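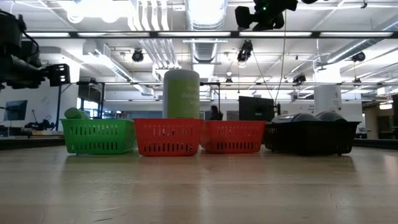
Travton Basket Sorting is a set of short tabletop sorting records kept by the Garnwood group, covering small household things and the baskets they go into. Each record is one layout: a few baskets on a table and a list of which things belong in which basket. The baskets are plastic tubs with slotted sides, and color is the only label they get. A typical row runs green, red, red, black, with something tall like the pale green canister standing in one of the red ones. When two baskets share a color, the notes refer to them by position, counting from the left.

## What's in it

- 487 layouts in the main part
- 147 layouts in the `extra/` folder, mostly repeats with the baskets in a different order
- 634 layouts in all

Every layout has a still picture and a text file with the same number. The text file lists the baskets from left to right and then the things, one per line, with the basket each one ended up in.

```
baskets: green, red, red, black
rolled_green: 1
canister: 2
```

A thing that was left out on the table gets `0`. A thing that was on the list but couldn't be found that day gets `x`.

## The things

Most of it came out of ordinary kitchen and bathroom drawers. The categories are loose on purpose:

- **soft**: cloths, sponges, anything rolled or folded
- **tall**: canisters, bottles, tubes that stand up
- **round**: bowls, lids, cups
- **small**: clips, caps, pegs, spoons

Cloths are rolled before they go in. Flat ones slid up the side of the basket and covered the slots, and the older pictures with flat cloths were moved to `extra/`. Tall things go in upright if they will stand. If not, lay them down and add `flat` after the basket number.

Bowls and lids are hard to tell apart from a low angle. If the text file and the picture seem to disagree, go by the text file, which was written at the table.

## Baskets

Baskets stand side by side in a single row, long enough to hold everything on the list. Gaps between baskets don't matter. The black basket is wider than the green and red ones, so it usually gets the round things, but there's no rule about it and plenty of layouts do something else.

An empty basket is still listed. Please don't drop it from the `baskets` line, or the positions after it will be wrong.

## Known problems

- Yang layouts use an older word list. `tub` there means `basket`, and `roll` means any rolled cloth.
- Ando layouts count positions from the right. The script `flip.py` fixes this, but it has to be run once only. Running it again turns them back.
- Pale printing on containers often washes out under the ceiling light. Don't rely on reading labels.
- Things low in a basket can be hidden by the front wall. They are in the text file even when nothing shows above the rim.
- 3 layouts in the main part have a text file and no picture. They were kept so the numbering stays the same.

## Changes

**October 2024**: layouts with 4 baskets checked again. Spelling of `canister` made the same everywhere. Folder `old_rows/` removed.

**April release**: first version with the `extra/` folder.

## Adding layouts

Use the next free number and keep the file names in lowercase. One change per layout is enough: swap two baskets, or move one thing. If you need a new word for a thing, add it to `words.txt` in the same commit.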